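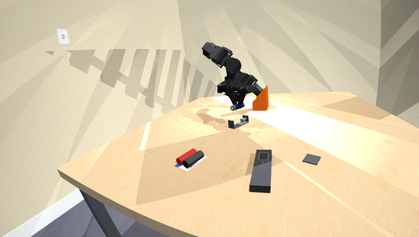 One parent at the Robles table felt that taking phones away at nine punishes the kids who use theirs as an alarm clock. Another offered to lend an alarm clock. It was agreed to move to item 1.

Lestundale Parents' Group, minutes, 31st October

1. Phones at night. The Nitia survey went to 100 families and 20 replied, mostly to ask who else had replied. Most favor charging phones outside the bedroom on school nights. Parents of seniors abstained, looking tired.

2. Allowances. Long discussion. Nobody would say what they pay – everyone wished to know what the others pay. Deferred to February.

3. Rides home. Agreed that the driver texts before leaving, and that "on my way" may not be sent from the couch. The Kesix carpool list has 4 gaps, all of them on the late run. Two filled after a silence of about a minute.

4. Funds. Balance stands at $1523. A proposal to spend part of it on a speaker about teenage sleep was carried. A proposal to hold the talk at 8 a.m. was not.

5. Other business. A teenager came in to ask when this would be over. The question was noted.

Action: secretary to resend the survey with a shorter first page. Carpool list to go out again by the end of the week.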